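4.2 공개 시연일 운영과 관찰

앞 절에서 설명한 주행 실험이 연구진만 지켜보는 조건에서 이루어졌다면, 이 절에서는 같은 순찰 로봇 미르카흐(Mirkach)를 일반 방문객 앞에 내놓았던 공개 시연일의 경험을 정리하고자 한다. 논문에 이런 이야기를 길게 싣는 것이 흔한 일은 아니지만, 우리로서는 이날 하루 동안 배운 것이 그 전 몇 달 동안 배운 것에 못지않았고, 강변 산책로처럼 누구나 드나드는 장소에서 로봇을 운용하려는 다른 연구자들에게도 조금은 도움이 되리라 믿는다.

시연은 7월의 어느 목요일, 킨타엘라 구간이라고 잘못 적힌 안내문을 아침에 급히 킨텔라(Quintela) 구간으로 고쳐 붙이는 일부터 시작되었다. 사전 신청을 한 방문객은 30명이었고, 신청 없이 들른 동네 주민과 산책객도 자유롭게 참관할 수 있도록 하였다. 진행은 클레멘티나 멘데스(Clementina Mendes)와 데니스 바라사(Dennis Barasa)가 맡았으며, 날라드(Nallard)에서 제공한 비상 정지 장치를 두 사람이 하나씩 들고 로봇의 앞과 뒤에서 함께 걸었다. 주행 거리는 편도 300미터로 정하였다. 본 실험에서 사용한 2000미터 경로를 그대로 쓰자는 의견도 있었으나, 더운 날씨에 어르신과 아이들이 끝까지 따라 걷기에는 아무래도 무리라고 판단하였다.

오전 순서는 짧은 설명과 왕복 주행 한 번, 그리고 질의응답으로 구성하였다. 설명 시간에는 로봇이 길의 양쪽 경계를 어떻게 구분하는지를 주로 이야기하였는데, 막상 질문은 전혀 다른 방향에서 쏟아져 나와 우리를 즐겁게 당황시켰다. 비가 오면 어디로 들어가는지, 밤에도 혼자 다니는지, 강아지가 짖으면 멈추는지, 이름은 누가 지었는지 하는 질문들이었다. 특히 강아지에 관한 질문은 오전과 오후에 걸쳐 되풀이해서 나왔고, 이에 대한 우리의 답변이 충분하지 못했다는 점은 솔직하게 적어 두어야 할 것 같다. 현재의 보행자 회피 모듈은 사람의 걸음걸이를 기준으로 조정되어 있어, 줄에 묶인 작은 동물이 갑자기 방향을 바꾸는 경우는 아직 제대로 다루지 못한다.

오후에는 방문객이 직접 참여하는 순서를 마련하였다. 참가자는 로봇과 나란히 걷거나 맞은편에서 다가오면서, 로봇이 비켜 가는 시점이 편안하게 느껴지는지를 짧은 설문지에 표시하였다. 회수된 설문지는 모두 16부였다. 표본이 작아 통계적인 결론을 내리기는 어렵지만, 나란히 걸을 때보다 마주 올 때 불편을 느꼈다는 응답이 많았으며, 그 이유로는 로봇이 어느 쪽으로 비킬지 미리 알기 어렵다는 점이 자주 적혀 있었다. 바카리 모하메디(Bakari Mohamedi)는 이 의견을 받아들여 회피 동작에 앞서 몸체를 살짝 트는 예비 동작을 제안하였고, 이는 5장에서 다루는 개선안의 출발점이 되었다.

시연 구간을 고를 때에는 경계의 성격이 좌우로 서로 다르다는 점을 가장 중요하게 보았다. 그림 3에서 보듯이 포장된 길의 왼쪽에는 낮은 콘크리트 턱과 잔디가 이어지고, 물가와 맞닿은 오른쪽에는 나무 난간이 서 있다. 턱은 면이 이어져 있어 비교적 다루기 수월한 반면, 난간은 기둥과 가로대 사이가 트여 있으므로 거리 추정이 그 너머의 수면으로 빠져나갈 위험이 있다. 이에 시연에서는 난간 쪽의 여유 거리를 턱 쪽보다 넉넉하게 설정하였고, 방문객에게도 그 까닭을 미리 설명해 두었다.

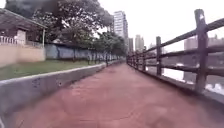

그림 3. 킨텔라 구간의 강변 산책로. 왼쪽은 콘크리트 턱, 오른쪽은 나무 난간이다.

아우로라 파체코(Aurora Pacheco)는 시연이 끝난 뒤 남긴 의견에서, 로봇이 물가 쪽으로 가까이 가지 않는 것은 마음이 놓였지만 그 때문에 사람이 난간 쪽으로 밀려나는 느낌을 받았다고 하였다. 길 한가운데를 로봇에게 내주고 나면 걷는 사람은 결국 남는 자리로 가게 되는데, 유모차를 밀고 있을 때라면 그 자리가 썩 반갑지 않을 것이라는 말도 덧붙였다. 또한 다음번에는 로봇이 아예 멈춰 서서 사람을 먼저 보내는 모습도 보고 싶다고 적어 주었다.

이 지적은 우리가 미처 생각하지 못한 부분을 정확히 짚은 것이어서 무척 고맙게 받아들였다. 난간 쪽 여유 거리는 어디까지나 로봇의 안전을 기준으로 정한 값이었고, 그 결과 보행자에게 어떤 공간이 남는지는 평가 항목에 들어 있지 않았다. 살바도르 멘데스(Salvador Mendes)가 주행 기록을 다시 검토하면서 로봇의 위치와 함께 보행자가 지나간 쪽도 표시하도록 양식을 고쳤으며, 이후 킵우드(Kivwood) 구간에서 진행할 시연에는 이 양식을 처음부터 적용할 예정이다. 멈춰 서서 양보하는 동작은 기존 제어기에도 들어 있으나 시연에서는 꺼 두었던 기능으로, 이를 켰을 때 전체 주행이 얼마나 느려지는지는 따로 확인이 필요하다.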